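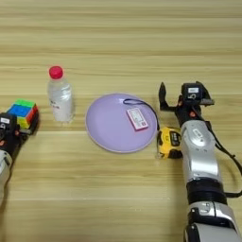 The arms ought to be slower still when there are children at the rail, according to one comment left in the visitors' book of the Andinska Open Day, and the remark has been repeated in most later accounts of the event. The organizers answered it in the following program by adding a second speed setting for family sessions.

The Andinska Open Day is a yearly public event at which the Andinska workshop in Bañuelos shows its work on two-armed robots that handle ordinary household objects. It is held in May and lasts one day. Entry is free, but places at the table demonstrations have to be booked. The event is known mainly for its tabletop sessions, in which a robot works with a small set of everyday things in front of a seated audience.

Background

Andinska began as a repair shop for packing machinery and moved into robot arms when its customers in the Bañuelos area started asking for help with small-batch work. The first open day was a closed affair for customers and their families. It was opened to the public after the local technical school asked to bring a class, and the school has sent students each year from then on.

The workshop occupies the ground floor of a former seed warehouse on the Graten road. The demonstration hall has 334 square meters of floor space, most of it taken up on ordinary working days by benches and test stands. For the open day the benches are moved to the back wall and the seating goes in front of the main table.

Format

Visitors are taken through in groups of 40. Each group spends a short time in the entrance hall, where staff explain the safety rules, and then moves to the demonstration hall. Groups leave through the loading door at the rear, so that one can go out as the next comes in. There are 9 sessions during the day, with a longer break after the fifth.

A session has two parts. In the first, an operator controls the arms directly and moves objects about the table. In the second, the arms run a program with the operator standing at the stop button. The change from one to the other is announced, as early visitors often complained that they could not tell which they were watching.

Questions are taken at the end of each part. Staff keep a list of the ones that come up most often and print the answers on a sheet handed out at the door. The sheet covers the price of the arms, the time needed to learn the controls, and the kinds of work for which the workshop would not recommend a robot at all.

The table demonstration

The objects used at the table are things that visitors are likely to have handled themselves. A bottle, a puzzle cube, a plate and a tape measure have all been used, along with a card on a lanyard. The workshop's program notes give the grounds for the choice in some detail. A cube has flat sides and keeps its shape under pressure, and it gives the operator an easy first grasp. A plastic bottle can bend when it is squeezed, and its clear walls are hard for a camera to pick out. A tape measure is small and heavy for its size. The cord of a lanyard has no fixed shape, and a program that places it well once may fail with it the next time.

The plate serves as a target. Objects may be set down on it, lifted off it or passed over it, depending on the task. A low rim is preferred, as a deep dish would force the fingers to come in from straight above.

Both arms are in reach of the table throughout. The program notes advise beginners to work one side at a time and keep the other arm still with its fingers open.
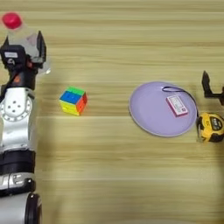
Operators learn to use the two arms together only after they can do each task with either hand. The usual exercise at this stage is a handover, in which one gripper takes an object and passes it to the other above the table. It is done first with the cube. The bottle comes later, and operators are told to take hold of it below the cap, where there is enough room for both sets of fingers.

Dropped objects are left where they fall until the operator has called a stop. A member of the staff then puts them back by hand. This rule is read out to every group, and visitors in the front row are asked not to reach over the rail even if something rolls toward them.

Equipment

The arms are mounted on a common base at one side of the table and end in two-fingered grippers. The control software, called Flollis, was written at the workshop. It was first used to record an operator's movements and play them back, and the programmed part of the session was built on those recordings. Later versions can adjust a recorded movement when an object has been shifted a short way from its starting place. They cannot yet deal with an object that has been turned over, and the staff say so during the session if asked.

The recordings made at the open day are kept with the ones from ordinary working days. The collection passed 3000 recordings in the year the second speed setting was added. Only the movements of the arms and the view of the table are stored. Sound is not recorded, and the seating is outside the view of the table camera.

Reception

Local coverage of the open day has been mostly favorable. Teachers have praised the plain way in which failures are handled, and several schools have asked for the question sheet to use in class. Criticism has centered on the length of the sessions, which some visitors find too short for the booking fuss involved, and on the view from the back rows. A raised platform for the last two rows was tried one year and dropped because it blocked the way to the loading door.

The remark about speed led to the best-known change in the program. At the family setting the arms move at half their usual pace, and a session covers fewer tasks. Some adult visitors have since asked to be placed in the family groups, saying that the slower movements are easier to follow. The workshop allows this when there are seats left.

Related events

A smaller event is held at the Graten library in the fall, using a single arm and a shorter table. It has no programmed part. Visitors over a set age can try the controls themselves under supervision, and bookings are handled by the library.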